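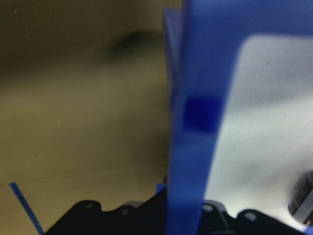 Teaching a pick-and-place task by hand guiding and by pendant

Letora project pages, Stadby workshop
Last changed 16 May 2019

In this page I explain how we record demonstrations for a small sorting task: the robot takes an object out of one bin and releases it in the bin next to it. The text is for people who can already switch on an arm and move it with the pendant. If you have never done this, please read first the safety page of your own arm.

1. Prepare the table

Cover the table with brown kraft paper and fix it flat. A few creases do no harm. After that, make a grid on the paper with dark blue tape. The grid is useful for you, when you must put a bin back in the same rectangle after a break, and it is useful later when you compare recordings from different days.

Put the two bins side by side, well inside the reach of the arm. Move the gripper by pendant over all four corners of each bin and look at the elbow. If the arm is nearly straight in one of the corners, bring the bins closer before you record anything. We did not do this in December and had to throw away 800 recordings.

2. Check the wrist camera

Open the live view of the wrist camera and close the fingers slowly. You should be able to see the finger and also a part of the surface behind it. It is normal that the finger is out of focus, as it is very near to the lens. Do not turn the focus ring to make the finger sharp, or you will lose the objects.

If the view shows only finger and nothing else, open the gripper a little and look again.

3. Choose the method

There are two ways to show the movement.

Hand guiding: you set the arm to free drive, hold it at the wrist and lead it through the task. It feels natural and the paths are smooth. The weak side is that your hand and sleeve can come into the camera view.

Remote control: you stand at the side and move the arm with the pendant. It is slower, and beginners make many small stops. But the pictures are clean, and the gripper commands are stored together with the motion.

For this task we use hand guiding to find good positions and remote control for the recordings that we keep.

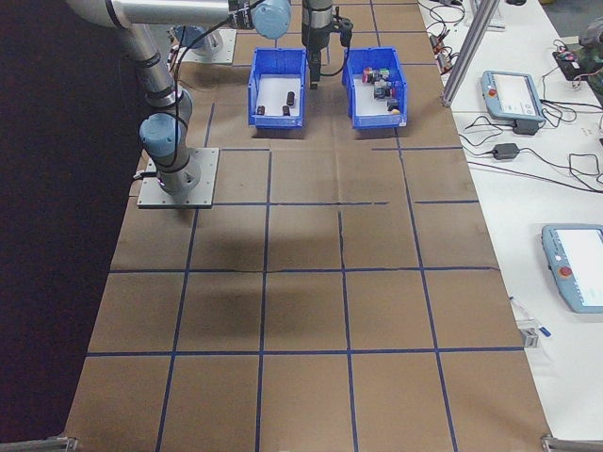

Keep the pendant so that you can reach the red emergency stop without looking for it. Cables on the side table should stay away from the edge of the paper, because the arm passes there when it goes home.

4. Record one demonstration

Start from the home position with the gripper open.
Press record in the Prernby logger and wait until the counter runs.
Go above the object, stop, then go straight down.
Close the gripper and wait one second.
Lift until the object is higher than the bin wall.
Move across, go down, open.
Return home and stop the recording.

Try to do the stop above the object every time at a similar height. When the heights are very different, the learned motion becomes uncertain exactly there.

5. Look at what you recorded

Play every recording once at double speed. Delete it if you corrected the grasp more than two times, or if the arm touched a bin. In our last set we kept 14 of 19 from the first hour, and this was a quite good hour. The full Diệp set has now 2,342 demonstrations, all checked in this way.

Small cylinders are more difficult when they lie on the side than when they stand. Record both cases, and turn the lying ones to different directions between the recordings.

6. If something goes wrong

The arm drifts in free drive: the tool weight is not set correctly. Enter it again with the gripper mounted.
The gripper closes too late in playback: the logger and the arm do not use the same clock. Restart both, first the arm.
The camera view freezes: look at the cable at the wrist, it can be pulled when the last joint turns far.

The settings file for the logger is on the Letora download page, in the folder with the same name as the set.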